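# Relatório de visita técnica — Urkia, 11 de julho de 2021

**Destinatário:** Comissão de Planejamento de Equipamentos, Instituto Ita
**Relatora:** Elvia Camacho

A visita às instalações da Urkia realizou-se no âmbito do plano de aquisições do Instituto, aprovado em maio, que prevê a compra de equipamento para registro de tarefas manuais destinado ao laboratório de automação. O objetivo era verificar as condições de uso de luvas com sensores e estimar os custos que não constam da proposta comercial.

A delegação foi recebida na sede, um casarão adaptado, e passou a maior parte da manhã na sala onde decorrem as sessões de manipulação de objetos. A Urkia não dispõe de bancadas próprias para esse fim e trabalha sobre o mobiliário existente — opção que interessa ao Instituto, dado que a rubrica de mobiliário foi reduzida.
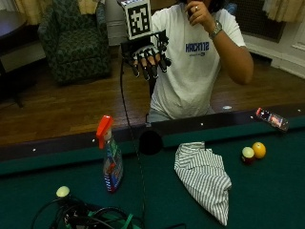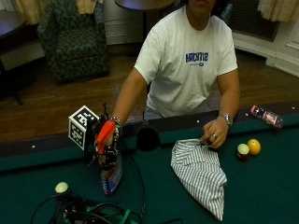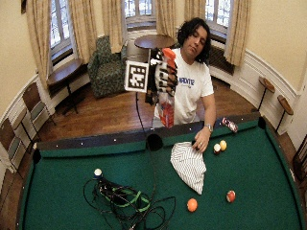
Sessões de manipulação sobre a mesa de bilhar, com a luva de sensores e o respectivo marcador.

Quanto aos valores, a Urkia adquiriu as suas luvas à Were e contratou a manutenção separadamente, com a Totico. Segundo os responsáveis, a separação dos dois contratos facilitou a renegociação anual, embora obrigue a definir com clareza quem responde pelos cabos e pelas fixações dos marcadores. A proposta entregue ao Instituto pela Were não trata desse ponto, e convém solicitar um aditamento antes de qualquer compromisso.

Registram-se os seguintes elementos para o orçamento:

- **Luvas:** cinco unidades, incluindo uma de reserva. A Urkia começou sem reserva e interrompeu as sessões durante 11 dias à espera de uma peça.
- **Horas de operação:** cerca de 300 no primeiro ano, valor que serve de base ao contrato de manutenção.
- **Formação:** 80 horas, a repartir entre operadores e pessoal técnico. A proposta atual cobre apenas a instalação.
- **Consumíveis:** marcadores impressos, cabos e tiras de fixação. Não há rubrica prevista.
- **Objetos de teste:** embalagens, panos e artigos correntes, a adquirir no comércio local.

A questão do armazenamento de dados ficou em aberto. A Urkia utiliza um servidor interno cuja capacidade não foi possível confirmar durante a visita; a informação foi pedida por escrito.

Discutiu-se ainda a alternativa do aluguel. A Were admite essa modalidade, com opção de compra no final, mas o prazo mínimo ultrapassa o exercício orçamental do Instituto e exigiria autorização da direção.

Recomenda-se que a Comissão adie a adjudicação até receber o aditamento da Were e uma proposta da Totico calculada sobre as horas acima indicadas. Recomenda-se igualmente que a formação seja inscrita como despesa autônoma — e não absorvida pela verba de instalação, como consta da versão em apreciação.

Anexos: proposta comercial da Were; mapa comparativo de compra e aluguel.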